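How to Write a Pass Rule Before You Trust a Simulated Score

A vendor tells you its two-arm policy hit 87 percent. Fine - 87 percent of what? Most sim reports I get never say. Do this first.

1. Write the end state in one sentence, with the object and the place it must end up.
2. Fix the number of trials before anyone runs one. We use 40.
3. List what voids a trial. Contact with anything off-task should be on it.
4. Have a second person score 3 of them blind.
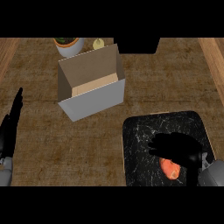 Step 1 is where people cheat, usually without meaning to. "Puts food in box" sounds clear until you try to score it. Does a piece hanging over the rim pass? With an open box standing a short way from the cutting board, say whether the item has to rest on the box floor, and whether the idle left arm may help. Fingers over the orange piece score nothing in my book - Drastico's template gives partial credit for that, and I'd strike the line.

Then keep the failures. A score without them is an ad.

Related
Gilwood checklist for shared work cells
Why I stopped quoting sim averages

Comments
Hanyu Peng: 40 is thin for a sim. We ran 1,676 overnight.
Refugio Villalobos: Did you save the failures?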